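Filloson Robotics Club Students Teach an Arm to Reach Into a Box
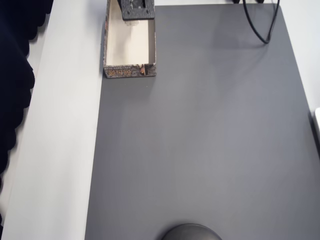 Ganix Witel

4 January 2019 - It was quiet in most of the building over the winter break, but the back half of the Filloson workshop stayed open for the robotics club, and anyone who stopped by to say hello was likely to be handed a cup of cocoa and asked to stand very still behind the yellow tape while the arm finished its move. The students are well into their big project for the year, which they have named Kırmızıgül, and they were happy to show it off (and to talk about it for as long as a visitor would listen).

The job they have set for themselves sounds small. The robot has to reach into an open box on a table, pick up whatever it has been told to pick up, and set it down on the gray mat beside the box. Then it has to do the same thing the other way around, from the mat back into the box. A person can do this while chatting with a friend and thinking about lunch. For the club it has filled most of the fall, and it will fill the spring as well, right up to the showcase in May.

There are 15 students in the club this year, and only a few of them had ever worked with an arm before. The rest came in from the math team, the art room, the stage crew and, in one case, from simply following a friend down the hall on sign-up day and liking what was on the table. They meet after school and work in pairs, one at the keyboard and one watching the arm with a hand close to the stop button, and they trade places every so often so that everyone learns both jobs. The watching job is the one the new members like least at first and ask for later on, when they have found out how much there is to see.

The box they are using now is a long cardboard one with no lid, printed on the outside with a dark pattern that looks a lot like stone and a row of fancy gold-orange characters across the end. Inside it is plain cream-white. It took the place of a clear plastic tub, which the students had picked out with great care in September and which gave them no end of trouble, as the camera had a hard time telling where the walls were. With cardboard the program finds the inside of the box far more easily, and the club has grown very fond of it. There was even a short and cheerful argument over whether it ought to ride to the showcase on somebody's lap.

What the students have been working on this past week is the first part of the reach, when the arm comes in over the top of the box and has to decide how far down to go. Come down too early and the bracket meets the cardboard wall. Come down too late and it ends up over the wrong end of the box. The pairs have been writing each try in a shared notebook, with the starting spot, the stopping spot and a line or two about what went on in between. Some of those lines are very careful and use a ruler. Others say things like "nope" and "nope again," and the club's coach has asked, kindly, for a bit more detail.

The goal for the end of this stage is 100 tries in the notebook. By the close of the last session the count stood at 46, with two more sessions set aside for it before regular classes take up everyone's time again. The students think they can get there if the snack breaks are kept short, and it is fair to say that not all of them are hopeful on that point.

A good deal of learning has gone on away from the arm, too. One pair spent a whole afternoon on nothing but the light, moving lamps a little this way and a little that way until the shadows beside the box were soft enough to leave the program in peace. Another pair wrote the checklist that everyone now goes through before the power comes on: mat flat, box in its corner, sleeves rolled up, hair tied back, one person talking at a time. The last item was added after some discussion, and it is the one most often read out loud.

Families who have come to pick up their children have been drawn in as well. A parent who sews offered some good advice on keeping fabric from creeping across a tabletop, and a grandparent who used to work in a packing plant sat down for the better part of an hour and talked about how people on the line learned to reach for things without looking. Several students took notes. One of them has since changed the order in which the arm does its turning and its lowering, and the new order is being tried out alongside the old one.

At the May showcase the club plans to run the arm in front of visitors, with the students explaining each step as it goes along and younger children invited to choose which item it should go after next. There will be a poster about the name Kırmızıgül, which the members voted on and are very proud of, and the notebook will be on the table for anyone who would like to turn the pages.

New members are still welcome for the spring, and no experience is needed - the coach is firm about that. Students who would like to join can pick up a form at the workshop door, and those who would only like to look in for an afternoon are asked to wear closed shoes and leave their bags on the hooks. The club is also glad to take clean, sturdy cardboard boxes of any size, with or without lids, which can be left on the shelf just inside the workshop.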